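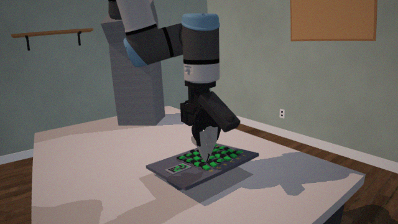
Victor Mabula thinks we should drop the letters and numbers completely and let the planner work off the marker alone, since the judges call out a cell and we can just look it up in a table. Wrote that in the margin of last week's page. Edith says no, the labels stay, she reads them in the wrist view when she debugs. I'm with Edith for now.

Thursday, after class

Club sim for the Armont round. Branch is still called kilis, don't rename it, Edith's launch script has the name hard coded.

Did today:
- board pose now randomized at reset, rotation too
- light angle randomized, so shadows move about
- marker pose check ran on 289 resets. 2 came back flipped. Saved both seeds, havent looked yet

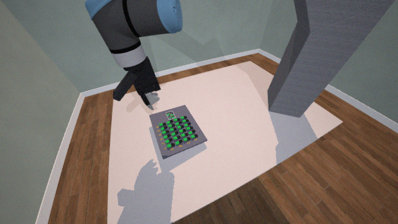
Flipped ones are probably the corner order in the detector, same bug as August. Victor fixed it then but I think the fix only went into the old Rotich code. Check before touching anything else!!

Wrist cam: fisheye model is in. Undistort is slow, the whole loop drags. Try cropping first and then undistorting. Four rows A to D, six columns, the lookup table is keyed letter first (A1, not 1A). I had it backwards for an hour.
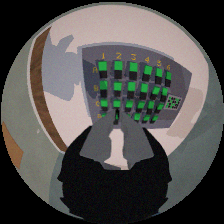 Row D is the problem row for the wrist view. Fingers get in the way once we're low. Options: read the board from higher up and remember it, or use the fixed views for D. Edith wants the first, less code. Ok by me but then any bump to the board after the read kills us. Maybe re-read after every pick.

Approach height is in config now, not in the script. Please stop putting it back in the script.
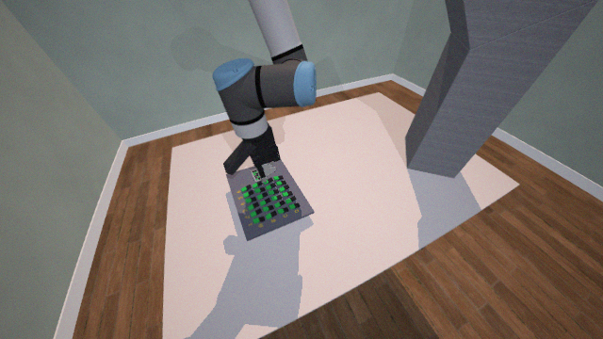
Far edge still needs work. Arm gets there but the elbow choice jumps between resets, so the joint path is diferent every time. Lock the elbow up in the solver and rerun. Step limit 823 for now, that's just what Alitz had in their starter file, we can tune it later.

Next time:
- corner order (me)
- elbow lock (Victor)
- 100 resets with far edge targets only, log the joint path (Edith)
- ask if the Armont rules let us re-read the board mid run

Left the long run going on the back machine, dont log it out.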